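2 min read
Wednesday, posted by Sun-ja Choo

Ticket 3545: right arm stopping short over the drive cage

Hello Gijs, and thank you for being so patient with us! I've re-taught the approach point above the case, at 40 per cent speed.

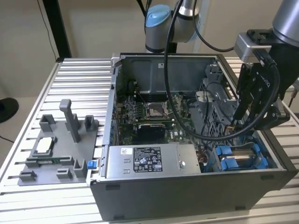

Ayane thinks the fixture tray needs its zero checked too, and I'm inclined to agree with her (she usually spots these things first).
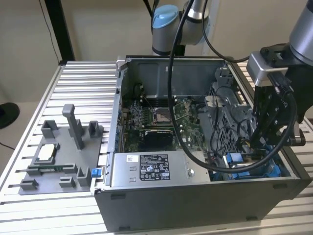 Please leave the cable slack alone until I've run the reach test again, and I'll add the results to this ticket.

Contact Renholm support | Back to top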